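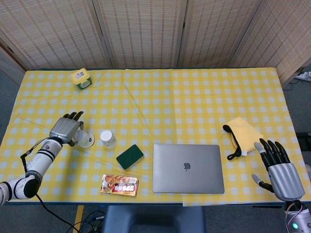 COURSE NOTES / Setting a Small Table / Week 2

Reading time: 4 min

Hi everybody, and welcome back! Last week was mostly talk (sorry, I do love a syllabus), so this week we're getting our hands on some stuff. The topic is the casual table, the kind you put together for a craft afternoon or a snack break at Gikville Community School. No candlesticks yet. We'll get to candlesticks.

Start with the cloth

I'm a sucker for a checkered cloth and the yellow-and-white one is my favorite by a mile. Small squares are friendlier than big ones for a beginner, and they give you a free grid: pick a line of squares, follow it with your eye, and you'll see right away if you've laid the cloth crooked. Let the near edge hang down a bit over the front of the table. Ours has some faint creases running across it and I left them in, partly so you can practice spotting them and partly so we can have our yearly argument about ironing. My position: iron for dinner guests, smooth with your palms for snacks.

Yellow is a loud color, so go easy on what you set on top of it. White cups look great on it. Dark green, like the sponge, jumps right out, and so does anything red or orange. Look at the snack package down by the front edge and notice how fast your eye goes there. If you want people to find the snacks first, good! If you don't, move them back.

Cups

Paper cups go upside-down until people are ready to drink. I was taught this by my aunt and I've passed it on to every class since. The two on our table are each on a round white base, which I like a lot on a patterned cloth because it gives the cup a little island of its own. Keep them close enough together to look like a set, but leave room for fingers. Try it at home with your eyes half closed (I mean it) and you'll find out how much room you need.

The working bits

A sponge on the table! Nazanin Daneshvar, who had my job before me, would have sent me home for that. I keep one out for craft afternoons all the same, and I set it on a diagonal so it's easy to pick up from either side. For a proper meal, take it off and put it on the counter.

Small containers with lids go toward the back. The square one with the yellow lid is a nice match for the cloth, and I'd love to tell you I planned it. If yours has a label on top, decide now if it stays. I usually peel them, then spend ten minutes scrubbing off the glue.

What's behind the table

The folding divider counts as part of the setting. Woven panels in a light beige calm everything down, and you can angle the end ones a little so the divider stands steady. Ours came from Amrani in Cetstead, secondhand.

For next week

Set one table at home with a patterned cloth and no more than 4 kinds of things on it. Sketch it from above in pencil, stick figures of cups are fine. Write 200 words on what you moved and why. Bring the sketch to room 309 and please put your name on the back this time.

Comments

Mehrangiz Jafarzadeh
Does a plastic cloth count as patterned if it has lemons on it? It's all I've got.

Tess
Lemons count, Mehrangiz, mine has roosters. I tried the half closed eyes thing and knocked over a cup.

R. Okafor
Team ironing, always. See you in 309.

We use cookies to remember your settings. By continuing to browse these pages you agree to our cookie policy.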